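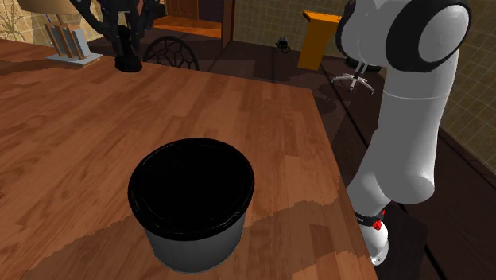
About Sarnholm

Sarnholm rents and services video equipment for live events, studios and houses of worship. We carry switchers, monitors, signal converters, fiber links, recorders and the cable to connect them. We also build fly packs to order and repair most of what we rent.

The company was started by Solomiia Pylypenko, a broadcast engineer who had spent years working out of trucks. The first rental stock was two production switchers and a rack of converters kept in a shared unit on Troltodska Street. We moved to our present building at 2257 Holovko Road when the racks no longer fit, and the repair bench came with us.

What we do

Rental. Gear goes out by the day, week or month. Every unit is powered up and tested on both inputs and outputs before it leaves, and again when it comes back. Cables are tested separately and tagged with their length.

Fly packs. We design and wire portable racks for crews that travel. Most are built around one switcher, a multiview monitor and intercom. A standard pack takes 10 working days once the parts are in. Drawings and a patch list are supplied with each one.

Repair. The bench handles SDI connectors, power supplies, fans, panel buttons and board-level faults on older equipment. If a unit is not worth fixing, we will tell you before charging for anything except the inspection fee, currently $65.

Flolalura. This is our online booking system. Customers can check stock, reserve items and see which firmware version each unit is running. We wrote it in-house after trying two off-the-shelf programs that could not track firmware — a common cause of trouble on site.

Who we work with

We have some 79 account customers, mostly regional production companies, colleges and convention hotels. You do not need an account to rent, but a deposit is required without one.

Visiting us

The counter is open from 8 a.m. to 5 p.m. on business days. After-hours returns can go in the lockers by the loading door — ask for a code when you pick up. We close for the first week of August for stock checks.

Page last updated 18 Jun 2024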